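Since October I live in a furnished apartment in Clostelton, and today I finally want to write about the table. It is a long table, dark gray, and everything in my life lands on it. A small thread.

1/ My rule for this week: every evening I clear one part of the table. Only one. If I try to clear all of it, I get tired and I read the old magazines until midnight.

2/ Books are the hardest. I have 40 of them here and the shelves are already full, so the rest must live in piles. I tried to sort by size, then by color. By color looks nice but I can never find anything.

3/ The shells I wanted to put in a drawer. My sister said on the phone that a drawer is where shells go to die. So they stay.

4/ Coasters! The table came with the apartment and in the contract from Jengate it says, on page 2, that rings from cups are "damage." Since I read this I am very strict. I bought felt ones in the shop on Cheng Street. They don't slide and they make no noise when you put down a cup early in the morning.

5/ Flowers I buy on the market when it is almost closing, then they are cheaper. I don't own a real vase - a pitcher does the same work and it is heavier, so it does not fall.
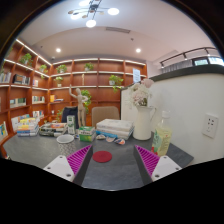
6/ Tomorrow I want to do the magazines. I will keep the ones with recipes and the rest goes to the laundry room downstairs, where people take them quite fast.

7/ One question for people who know more than me: does red felt lose color if it gets wet? I would not like to find a pink circle on the table and then explain it to Jengate.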